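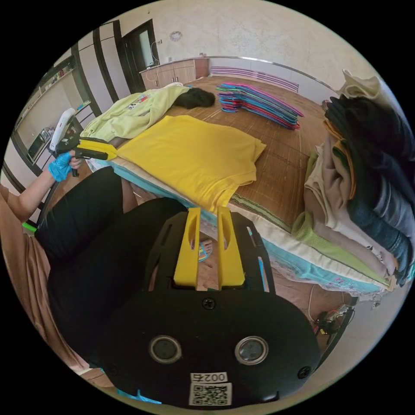

*Yellow t-shirt, folded*

## Kitchen-table props for the Zurnbridge campaign

I've been making handouts for our game at my kitchen table for years now, and people keep asking how I get the scrolls so grubby. Tea! Four black tea bags in a big mug of hot water, left until it's really dark, then poured into a baking tray. Slide the page in, give it a few minutes, lift it out with both hands (wet paper tears if you look at it funny) and dry it flat on a rack.

Print or write your text first and test a corner – my inkjet runs like mad, so the Unberg temple letters are all done in waterproof pen now.
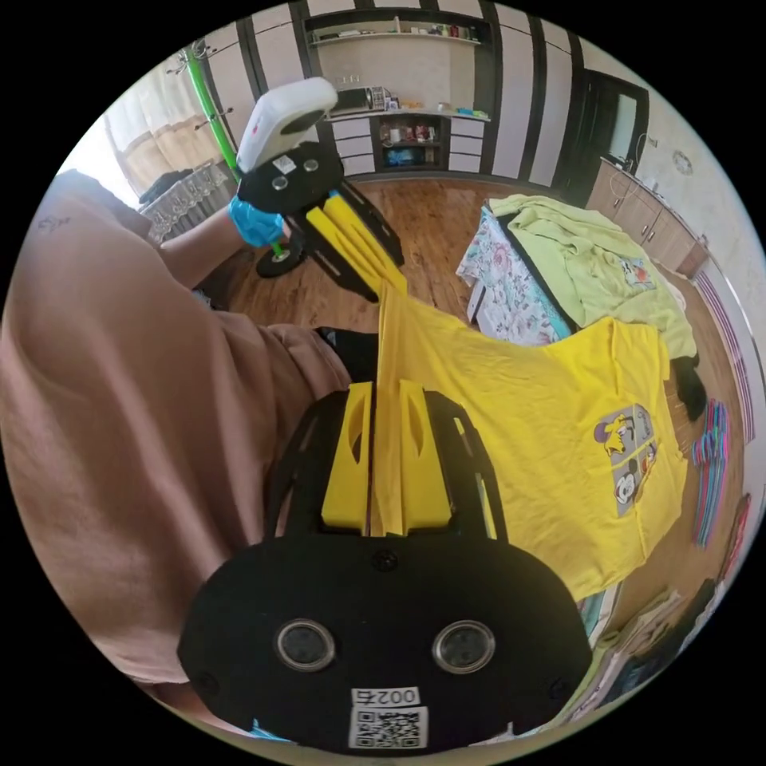

*Yellow T-shirt, a fold gathered up*

For wax seals I use the cheap glue gun kind of wax. Put the stamp on an ice pack before you press it and it'll pop right off. I did 50 seals for the Damgaard treaty session and only ruined three, which for me is a triumph!

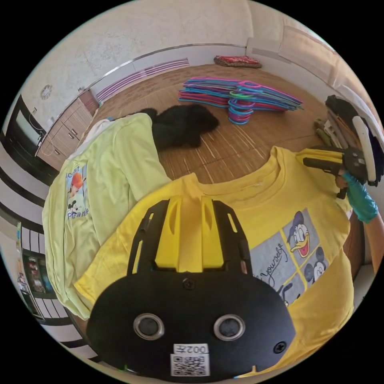

*Page last changed: July 5, 2021*

Coins next. Metal washers look great once you've rubbed black acrylic into them and wiped most of it off with a rag. If they're shiny and the paint won't grip, scuff them with 800 grit first. I keep the Zedley guild money in a jam jar, and yes, the players rattle it all evening.

Oh, and tea-stained paper goes musty if you put it away damp. Mine sits out overnight before it goes in the folder with the maps.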